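Teaching a computer to look at the road

The student project at Petrenko College has a car, a camera and a stack of country road footage. We asked its lead supervisor what the software can do so far, and what it can't.

The Homa team has spent two terms trying to get a program to follow a lane on roads that were never built with it in mind. These are views from the car.
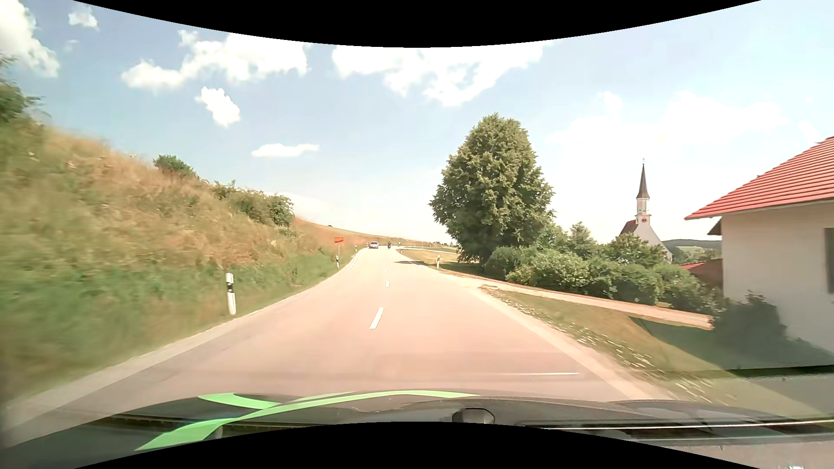
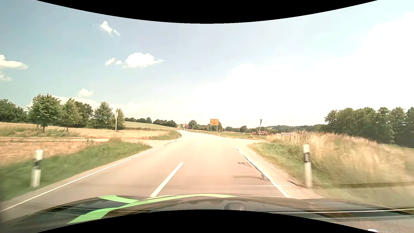
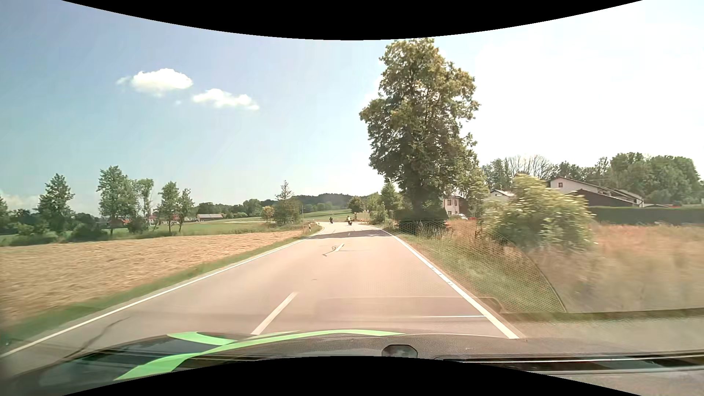
Country driving with the Homa car: two lanes, white edge lines, dashes down the middle.

By the Dernach education writer
Staff reporter, schools and technology

I went in expecting to be told that self-driving cars were just around the corner. I have been told that plenty of times, usually by someone with a slide deck. The supervisor of the Homa project didn't have one. She had a laptop, a cold coffee and a list of things that had gone wrong since January.

"It doesn't drive the car," she said, before I had sat down. "Write that first. A person drives the car. The software watches the same road and tells us afterwards what it would have done."

What it would have done is sometimes alarming. The students have labelled more than 4,000 still frames by hand, marking the edge lines, the centre dashes and anything else using the road. The program then has to find the same things in frames it hasn't been shown. On a plain stretch with good paint, she said, it does well. I asked what happens on the other kind.

"Cracks," she said. "Tar seams. It sees a dark line with a bit of a curve and gets interested. Tree shadow across both lanes is worse. One version decided the shadow was the end of the road."

Motorcycles are the other sore point. In the first and third pictures there are two riders up ahead, and at that distance they don't amount to much. A student on the labelling side told me he had scrolled past riders like that more than once.

"You're tired, you've done 300 of them that night, and there's a dark speck near a bend," he said. "If I miss it, the program learns that a dark speck near a bend is nothing. That bothered me quite a bit."

It bothered me too, and I said so to the supervisor. Was this a reasonable thing to hand to people who also have a chemistry test to study for?

"As a product, no," she said. "As a way of learning how these systems get made, I think it's very reasonable. They know now that somebody has to sit there and draw the lines. They ask better questions about the ads."

I am less sure. The project enters the Brirkalex challenge this year, where teams are scored on how closely their lane predictions match a reference set. The scoring rewards average accuracy. A team can do nicely by being right about thousands of metres of easy paint and hopeless at the one junction that matters. When I put this to her, she didn't argue.

"The scoring is a bit silly," she said. "We've told them. We keep our own sheet with the 10 worst frames on it, and that goes up on the wall every week. The kids hate it."

The one I spoke to longest, a programmer in her final year, didn't seem to hate it. She was more annoyed by side roads. Where a minor road joins, the edge line can be hard to follow against pale pavement, and the program has a habit of wandering off toward a farm.

"I rewrote that part 3 times," she said. "The second one was the best and I deleted it."

Had the work made her more willing to ride in a car that drives itself?

"On the highway, maybe. Out there, no. I'd want to hold the wheel." She thought about it a bit longer — she is a careful talker — and added that her grandfather's driving wasn't great either.

The team would like a second camera and a better computer, and has asked the college for both. I asked the supervisor whether more equipment would fix the shadows.

"It would let us be wrong faster," she said, and went back to her list. The challenge entry is due at the end of term. The side-road code was still being rewritten when I left.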